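Search the board Search Advanced Members Help

Storage and Tidying > Kitchen small things > Topic 3802

Sorting pastel cutlery by colour – is it worth it?

marblefloor_k
Mon 11 March

Good evening to all. I read this board for a long time, but this is my first topic, so please be patient with my English.

I have the plastic picnic cutlery from Vekis, the pastel series. It is sold by colour, but I bought several packs over the years and it all ended in one big cardboard box. When we have guests for a lunch outside, I need a long time to find enough pieces that match. Last week I decided to finish with this and make a place for each colour.

I use low bins, standing in a row against the back wall. The peach-pink pieces are in the white bin and the green ones are in the dark blue-grey bin next to it. The wall covering is the terrazzo pattern from Fotalex, if somebody likes it. It cost me much less than tiles and it can be wiped.
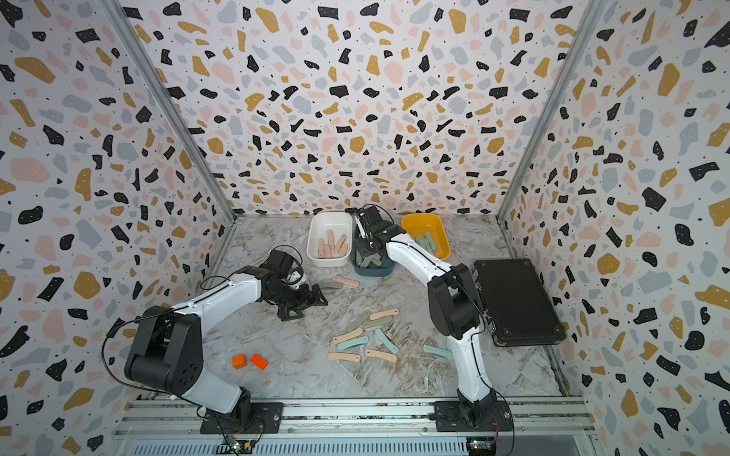
What I would like to ask

1. Do you keep such cutlery by colour or by type (spoons with spoons, forks with forks)?
2. Is it better that the pieces stand up or lie down? In my white bin several of them are standing and leaning on each other. I find it pretty, but I am not sure that it is practical.
3. Where do you put the colours that are nearly the same? I have a sage green and a mint green, and in the evening under the lamp I confuse them.

Thank you in advance for every answer.

drawer_by_drawer

Welcome! By type, always by type. When you lay a table you think "I need spoons", you don't think "I need green". I had mine by colour for one summer and every time I had to put my hand in each box to find one spoon. Now I have a Nurko tray with compartments and I don't look at colours at all.

The wallpaper is lovely, by the way. Does the marble floor show every crumb?

marblefloor_k

Thank you for the welcome. The pattern on the floor has grey and light brown veins, so it hides crumbs quite well. It is less kind with drops of sauce.

About the type I must think. My problem is that in my family the colours are what people ask for. The children want only the peach ones, and my sister-in-law lays the table always in one colour. But I understand what you say about the hand in each box.

oldtinbox

I have to disagree with drawer_by_drawer. For the everyday drawer, yes, type. For the picnic set, colour. You take one bin out, put it in the basket and go. I have done it so since 2000 and I would not change.

On sage and mint: can you show them closer? In the first picture I see only one green and it looks like sage to me. If the two are really close I would put them together and forget it.

marblefloor_k

Of course. I spread them on the marble, one layer or almost. The spoon in the middle is from the peach ones, and there are greens on both sides of it.

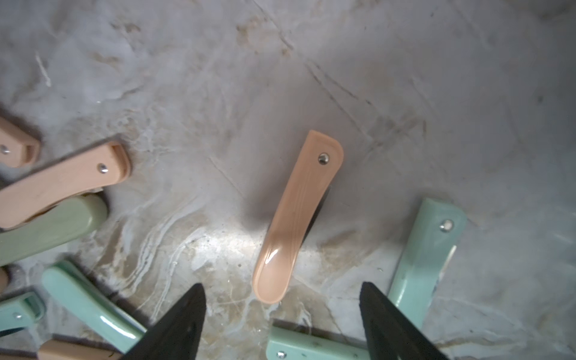 Peach spoon with some of the green handles, the rivets are visible near the ends

Please look on the left: the wide rounded end is the sage one and the glossy handle lower down is mint. With daylight you see it immediately. On the right side it is all mint.

I wanted also to ask about the small silver rivets. Does anybody know if they can get rust? I wash everything by hand until I know.

pegboard_and_co

Can't help with the rust, mine are a different make and have no metal. But I do see the difference in the greens now. The sage is greyer and softer. I'd split them, it would bother me every time I opened the bin.

Also the peach has a bright shine on the bowl there. Is that the lamp or is the plastic that glossy?

marblefloor_k

The plastic is quite glossy, and the lamp does the rest.

drawer_by_drawer

All right, I admit the colours are nicer than I thought. I still say you will come back in half a year and tell us you can't find the forks.

One practical thing. If you stay with colour, take everything out of the bins and begin from a heap. If you only "correct" the bins a little, you will leave wrong ones at the bottom. I know this from buttons – I once sorted nearly 200 of them and had to do the job again, as I was lazy with the first box.

oldtinbox

Agree with the heap. And put the bins further apart, so that you don't drop a piece into the neighbour.

marblefloor_k

I took the advice about the heap. All three bins are empty in this picture: white, dark teal and mustard yellow. The pieces are in the middle of the floor, and I must say that as a heap they look like very many more than in the box.

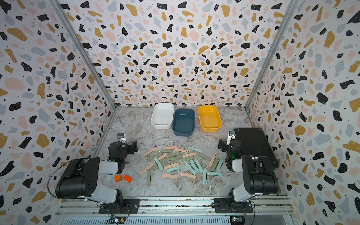 Pale pink, sage and mint in one pile, the bins are behind

The yellow one stands apart, but the dark one still covers a corner of the white one. I know, oldtinbox, you said further apart. I will move it.

My plan is now: pink in the white bin, sage in the dark one, mint in the yellow one. I am not completely happy with mint in yellow, but another mustard bin was the only one the shop in Apaza had in this size, so I can't choose much.

pegboard_and_co

Mint against mustard could look very good! Don't be afraid of it.

What are the two orange blocks on the left? They don't match anything on the table plan :)

marblefloor_k

They are from the children's blocks. They have their own box in the other room, and they almost never are in it.

hallway_shelf

Coming in with a different opinion. The bins are quite shallow, so standing the pieces up will not work for long. As soon as you carry the bin, they fall. Lay them flat, all handles to the same side, and put a folded cloth under them. It takes less room and they don't scratch each other.

And please don't mix them with things that have sharp edges. My glossy ones lost the shine in one season.

oldtinbox

Flat is fine at home. For carrying I would take a deep jar with a lid. But I don't want to send the lady to the shop again.

marblefloor_k

The jar I have already, from pickles, so no shop is necessary. I think I will do flat in the bins and the jar only for the day outside. Colour wins for now – sorry, drawer_by_drawer. I will write again after the first lunch in the garden and say if I could find the forks.

Reader comments (3)

Guest: I have the same pastel set and I never noticed there were two greens. Now I have to go and look.

Guest: By type. Sorry.

Guest: Is the Fotalex pattern also available with a darker background? I would like it behind my sink, but white is too much work for me.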